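Chapter 6: Buying a Gripper Kit (and Living With It)

I put this chapter off for ages, mostly so I could spend more time with the Cevanthorpe kit. Rashidi sells it as a two-finger gripper with a wrist camera, 19 parts in the box, and a parts list I still keep taped inside my toolbox.

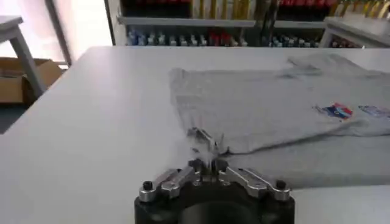
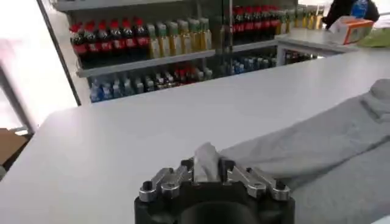 Pinching gray cloth on a white table, from the wrist camera.

Cloth is where I'd start with any kit, by the way! A block has the same shape every time you reach for it, but fabric sags and folds on you, and a gripper that looks great in the brochure can get pretty clumsy. We'll run the same 70 grasps on the Cevanthorpe and on its cheaper rival, the Momimley, and I'll show you how I score them. You'll need a table, good light and a free afternoon. Start with the mounting plate in Section 6.1.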